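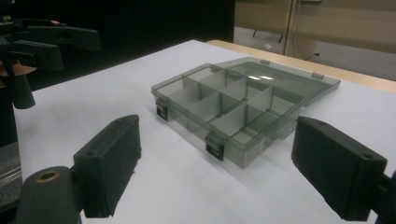

Ticket: Organizer box task – lid closing episodes rejected at upload
Project: Flotgate
Submitted by: Parveen Kodikara
Station: Rustad
Status: Resolved

Summary
A total of 29 episodes of the lid closing task were rejected by the Ulik intake check. The stated reason was "time offset, left and right grippers." Episodes of other tasks recorded at the same station were accepted.

Findings
14:10 – The rejected files were reviewed. In each, the left gripper record starts later than the right. Video is complete on both sides.
14:35 – The station log shows that the left gripper was restarted before this task and was not paired again. The clock check was therefore skipped.
15:20 – Both grippers were paired again and 3 test episodes were recorded. All were accepted.

Action taken
The offset was constant in 11 of the rejected episodes, and these have been corrected and resubmitted. The remainder are to be recorded again. Operators are asked to begin each episode with the lid fully open and to vary the angle of the box on the table.

Open item
Hinitz has been asked to block recording when a gripper is unpaired. The target of 1000 accepted episodes is unchanged.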